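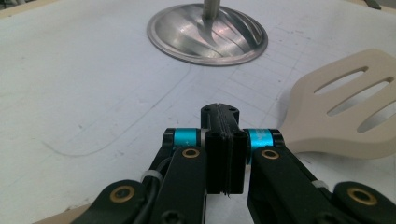 Why do swimmers shave a tiny bit off their time by diving so deep at the start? I asked my old coach, Ognjen Dumitrescu, and he made me try it both ways!

When you swim on top of the water, you push up little waves, and making waves uses up your energy. A meter or so down there are hardly any waves to make, so you slip along much faster (try it, it feels like being a fish). You kick both legs together, like a dolphin's tail.

But there's a rule! In most big races your head has to pop up by the 15-meter mark. At the Dirnlow pool, where I learned, there were 57 of us in the July club, and we all wanted to stay under longer. Ognjen blew his whistle a lot.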